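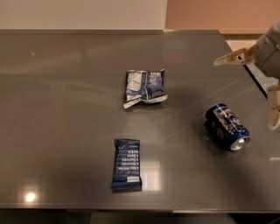

Page last changed: 05/10/2025

Snack swap at the Nyamweya Centre

The kiosk by the main stairs is changing what it sells from November. Mercy Kinyua, who took over the ordering this summer, has been through the returned survey forms and the message was fairly clear: fewer crisps, more fruit, and please keep the coffee at the old price. The coffee stays as it is.

Two shelves will go over to fruit, nuts and plain oatcakes. Fizzy drinks are still on sale, but the large bottles are being dropped – they sold badly and took up half the fridge. We had 129 forms back, nearly all with a comment written on them.

Please take your wrappers and cans with you when you leave the sitting area. The recycling bins have moved to the corridor next to the post room, with cans on the left and general waste on the right.

Suggestions for the new shelves can go to Mercy or to Ottar Torvik at the front desk.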